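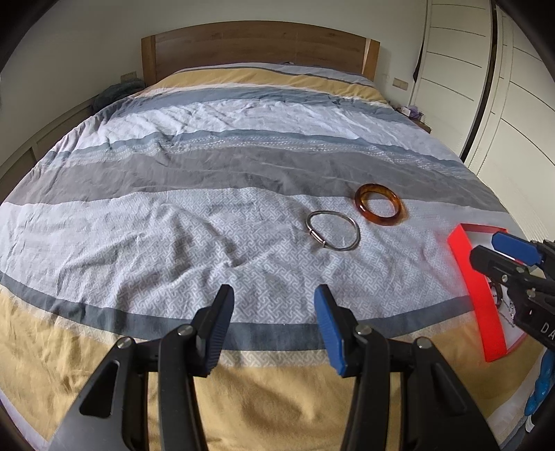

Wornum Music Development Fund
Interim report, April
Prepared by Capucine Boyer for Benoît Mallet

The fund has supported 18 local acts so far, against a target of 20. The last two places are held for applicants under 21 and will be filled in June.

Recording: Taklow Studio has given us 223 hours at the agreed rate. Eleven acts have finished their tracks. Kibet Mbwambo is mixing four more, and the other three are behind - two lost their drummers and one changed singers.

Live work: The Grasthorpe showcase sold 600 tickets over two nights. Acts were paid the same day. Sound on the second stage was poor and we will not use that supplier again.

Training: Maëlys Pichon ran sessions on contracts and royalty registration. Attendance dropped after the first one, so the rest have moved to 7 p.m.

Spending is on budget except for van rental. We ask to move the unspent poster money to cover it.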